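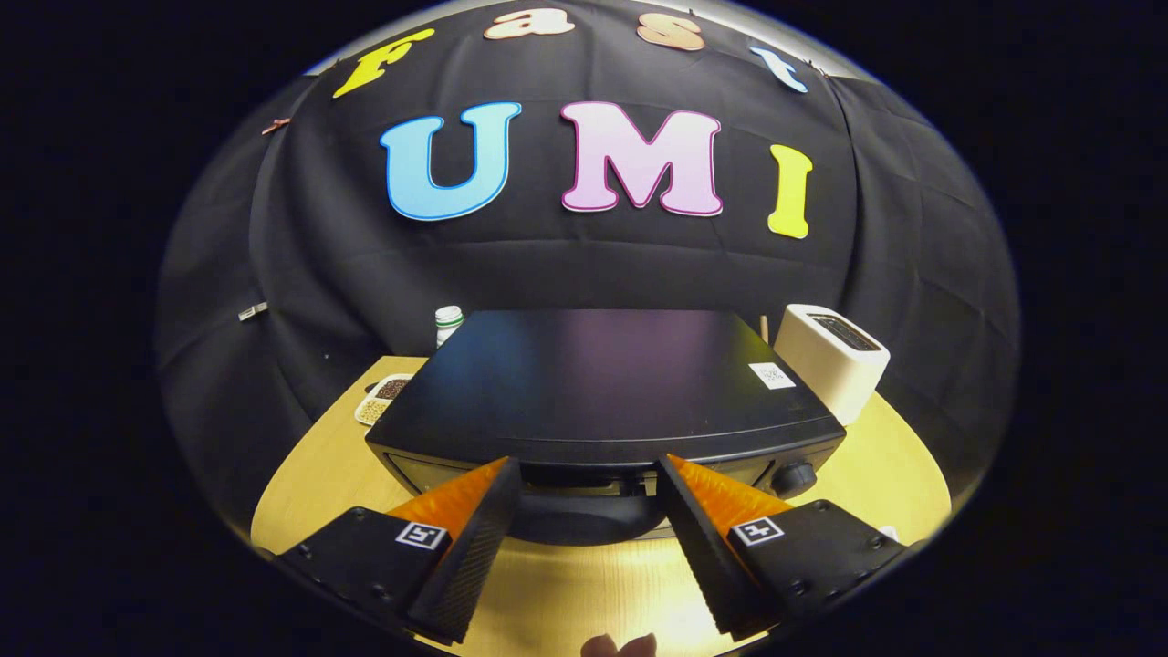 Section 3: Setting Up the Counter Appliance on a Table

The steps below apply to the Dodberg 281 when it is used on a table away from the kitchen, for example at a class, a fair or a display.

1. Choose a sturdy table. A round wooden table is fine if the whole base sits on the top. Check that the table does not rock.

2. Set the appliance in the middle of the table with the control knob toward the person who will be using it. The knob is on the right side of the front panel.

3. Turn the knob to Off before you plug in the cord.

4. Plug the cord directly into a grounded wall outlet. The appliance draws up to 2000 watts. Do not use an extension cord or a power strip.

Note: A toaster can stand to the right of the appliance, but run it from a different circuit. If both are on one circuit, the breaker may trip.

5. Put bottles, trays of seeds or grains, and other small items to the side or behind. Keep the flat top clear. It is not a shelf, even when the appliance is off.

6. If you hang a cloth behind the table, pin or clip it to the wall first and move the table into place afterward. Leave a gap of at least 2 feet between the cloth and the back of the appliance.

CAUTION: Cloth, paper letters and other decorations can catch fire. Press each pin all the way in – a letter that drops onto a hot surface will scorch. Do not let folds of fabric rest on the table.

7. Wipe the top with a dry, soft cloth. Fingerprints show on the glossy finish. Do not use scouring powder.

8. Turn the knob to Low and wait three minutes. A slight smell is normal the first time. If you see smoke, turn the knob to Off and unplug the cord.

Moving the appliance

Let it cool fully, then lift it from underneath with both hands. Do not lift it by the knob or drag it across a wooden top.

Replacement knobs and cords are sold through Hermans in Kirkville. Have your model number ready when you order.

Revised 23rd June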